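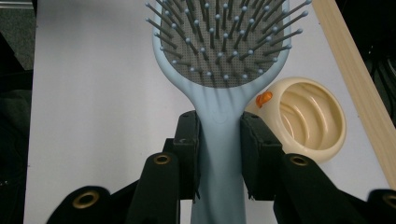

Finger pads fraying at the bottom: replace, flip or leave alone?

Posted by Vendula Tóth in Grippers and end tooling

I look after one hand-held gripper at Tarndale, the two-finger sort with black pads. We use it on household bits, mostly things with thin handles. Hairbrushes are the worst. The pads are scuffed on the faces, which I can live with, but the lower ends have started to tear and fray where they meet the handle.

The supplier, Kinnunen, says pads should be changed every 16 hours of gripping. I find that hard to swallow, seeing as they also sell the pads. The last pair did a lot more than that before anything slipped. On the other hand, in the past week the brush has twisted in the grip 7 times when I tilted the tool, and it didn't use to.

I've wiped the pads with a damp cloth and it made no difference that I could see. Is the fraying causing the twisting, or am I about to spend money on the wrong thing? Has anyone got a way of telling without buying a new set first?

Hjørdis Sjöberg

Change them. Pads are cheap, your time isn't. We swap ours on the first of the month and never think about it.

Sølve Midtbø

I wouldn't change anything yet. A round, tapering handle between two flat pads only touches along a narrow strip, so a bit of fluff at the bottom end may have very little to do with it. I'd want to rule out the arms first.

Take the brush out and close the fingers on a strip of ordinary printer paper. Pull it from the top of the pads, then from the bottom. If it drags at one end and slides out at the other, the pads aren't meeting square and a new pair will go the same way as the old one. Ours did this after somebody dropped the tool. We got through two sets of pads before anyone looked at the pivots.

With the fingers open, hold one arm still and try to rock the other sideways. There should be next to no play. If it moves, find out which joint is loose and nip it up a little at a time, opening and closing the fingers after each go. Too tight and it won't spring back properly.

If both of those come out fine, swap the left and right pads over, provided yours are the same shape. Plenty aren't, so check before you unscrew anything. Trim loose threads with nail scissors. Don't pull them, they take a lump of the facing with them.

As for the 16 hours, I'd ask Kinnunen what they were gripping when they came up with that. I asked a different maker once and got a brochure.

One more thing: where on the brush are you holding it? Just below the neck is the thick end of the taper on most of them, and the head is heavy. A little lower might be worth a try, though you lose some control of the head.

Vendula Tóth

Did the paper test. It holds at the top and slides straight out at the bottom, on both pads. There is play in the right arm, not much, but the left has none. I've tightened it a touch and the paper now drags a bit at the bottom too. I've only tried the brush twice since, so I'm not calling it fixed. Pads are staying on for now. They aren't the same shape, so no swapping.

Ayten Ersoy

Had the same with ours and put a layer of rubber tape over the pads. Worked for me. It does leave glue behind.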